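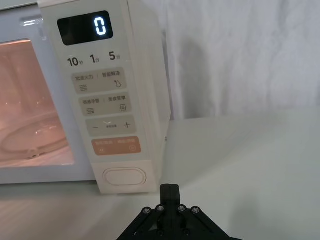 Slide 1. Microwave with the interior light on.

Good morning, and welcome to the Muvholm outdoor program session on choosing a sleeping pad. These notes follow the order of the slides.

Begin with insulation. Most new campers ask first about softness. The ground draws heat from the body all night, and a warm sleeping bag is flattened beneath the sleeper, where it does little good. Explain that pads are rated for warmth, and that members planning a fall trip to Stestbridge should look at the rating before the price.

Pause for questions.

Next, the two main types. Closed-cell foam is light, cheap and bulky. It cannot puncture. Inflatable pads pack down small and are kinder to side sleepers, but they need a repair kit. The Hundari pad in our loan store weighs nearly 500 grams and comes with 2 patches. Pass it around the room. 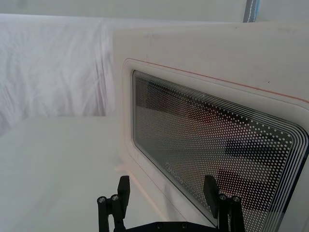

Slide 2. Microwave door and window.

Layering. A foam pad under an inflatable one adds warmth and protects the upper pad from stones. Members who joined the Barajas weekend in August will remember the gravel pitches there.

Care and storage. Pads should be stored unrolled with the valve open. Wipe them with mild soap and let them dry fully before they go back on the shelf.

Loans are for 3 nights and may be renewed once. Requests received by Monday will be filled for the following weekend. Sign-up sheets are by the door.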